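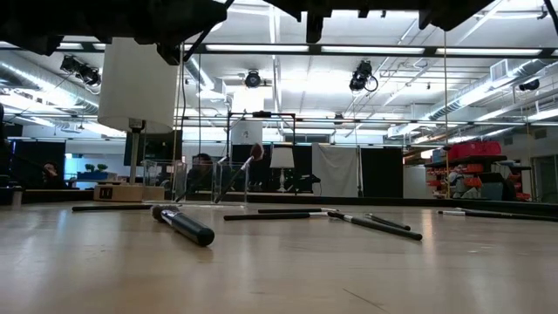 Brush table with gripper overhead, Sulham open day.

Ticket 211 – Demonstration cell, brush sorting
Opened by: Nuria Segura
Assigned to: Ye-rin Hwang
Priority: 2

Reported: During the afternoon visit the arm stopped before its first pick and the console displayed code 111. Visitors were asked to wait.

14:20 – Log reviewed. Code 111 indicates a lost gripper signal. Connector reseated at the wrist.
14:35 – Test cycle completed without error. Demonstration resumed at reduced speed.

Status: Pending. Euan Sutherland is to approve a replacement cable before the next visit in April.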